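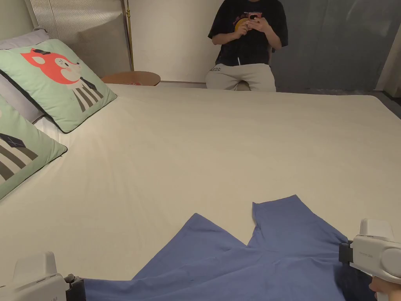

Issue 67, page 7

Keeping a Care Record for a Parent Who Is Seriously Ill

Ka-ming Poon

A care record is a set of written pages, kept at home, that shows what an ill person takes, how they are from day to day, who has seen them, and what was decided. It doesn't replace the chart held by the clinic. It fills the gaps between visits, and it lets a second family member take over a shift without a long phone call.

The method below assumes one ill adult living at home and two or more relatives sharing the work. It uses paper. A shared file on a phone works too, but the paper copy should be treated as the main one, and the file as a copy of it.

Materials

One three-ring binder with a hard cover
Five tab dividers
Lined paper, 200 sheets
Two pens of the same color, tied or clipped to the binder
A clear sleeve for the front

Ready-made binders such as the Stomel care folder come with printed forms. The forms are usable, though the medication page has only one line per drug and leaves no room for a change of dose. If you buy one, replace that page with your own.

Before you start: permission

Ask your parent who may read the record and write it down on the first page, with their signature. If a diagnosis has been shared with some relatives and withheld from others, say so to everyone who will handle the binder. A binder left on a kitchen counter is open to any visitor. Where this matters, keep the diagnosis off the cover and off the tabs, and use initials on the outside.

Relatives under 18 may read or help with the record if the parent agrees. They should not be the only person responsible for giving medication.

Step 1. Make the front sheet

The front sheet goes in the clear sleeve and must fit on one side of one page. It should hold:

Full legal name and date of birth
Allergies, with the reaction for each
Clinic name, daytime number, after-hours number
Pharmacy name and number
Two family contacts in calling order
Location of the advance directive and the health care proxy form

Print by hand in capital letters or type it. Put the date of the last change in the lower right corner. When anything changes, write a new sheet and destroy the old one. Do not cross out and correct a front sheet. Paramedics read it fast and will read the wrong line.

Step 2. Make the medication list

Draw seven columns: drug name as printed on the label, strength, amount per dose, times of day, reason for taking it, start date, stop date. Copy from the bottles and not from memory. Include vitamins, antacids, eye drops and anything bought without a prescription.

When a dose changes, close the old line by filling in the stop date and open a new line. The list then shows history as well as present use. A physician who asks "When did she go down to the half tablet?" can be answered from the page.

Ask the pharmacist to check the list against their own file once a month. Bring the binder to the counter, and ask about any line that does not match before leaving.

Step 3. Set up the daily page

One page per day. Divide it into morning, afternoon, evening and night. Under each, leave space for:

Medication given, with the clock time and the initials of the person who gave it
Food and fluids
Pain, from 0 to 10, in the patient's own rating
Sleep
Anything new

Initials matter. Double doses most often come from two careful people who each assume the other has not done it. The rule is that a dose is given first and initialed at once, before the cap goes back on the bottle. If a dose is refused or vomited, write that and call the clinic for instructions. Don't repeat it on your own judgment.

Write what you observed. "Did not finish soup, said her mouth hurt" is useful to a nurse. "Bad day" is less so. If you want to record how you yourself felt, use a separate notebook.

Step 4. Keep the visit pages

For each appointment, prepare one page beforehand. Upper half: questions, the most pressing first. Lower half: answers, blank until the visit. Three questions is a workable number for a short appointment. Put the rest in a portal message afterward. The Wernico portal, which our clinic uses, cuts off a message at 4,000 characters and gives no warning, so put the question in the first line and the background below it.

During the visit one person talks and another writes. If only one relative can go, ask whether the conversation may be recorded. Before standing up, read the plan back aloud: what changes today, what is being waited for, who will call with the result, and by when. Write down the name of the person who confirmed it.

Step 5. Log the phone calls

The fourth tab is for calls to insurers, pharmacies, suppliers and clinics. Each entry takes one line: date, number dialed, name of the person reached, reference number, what was promised. Keep denial letters behind this tab in date order. Appeals have deadlines, and the deadline should be copied onto the outside of the envelope.

Step 6. Hand over

At each change of shift the outgoing relative and the incoming one read the current daily page together. It should take a few minutes. Cover the last dose given, the next dose due, and any call expected. The incoming person then writes their initials and the time at the bottom of the block. A handover by text message is acceptable if a photo of the page is sent with it.

Storage

A full binder is hard to carry. When the daily section gets thick, move all but the last two weeks into a storage box, labeled with the first and last dates. Visit pages and the medication list stay in the binder. I store ours in an Ornberg document box with a latch; any closed box will do.

After a death, keep the whole record until the final bills and insurance claims are settled. Relatives sometimes want it destroyed right away. Put it out of sight and decide later.

Common faults

Two lists in use. Somebody tapes an older medication list to the refrigerator and it stays there. Remove it.

Blank nights. If no one was awake, write "not observed." A blank can be read as an uneventful night.

Rewritten pages. Copying a messy page out clean introduces errors. Leave it messy.

Private shorthand. Each writer adds their abbreviations to a key inside the back cover. My cousins on the Gu side used "BM" and "BP" in handwriting that could not be told apart, and both now get written out in full.

Last revised 12th July. The daily page layout changed in March to add the night block; older copies of the form have three blocks and can still be used if the night is written on the back.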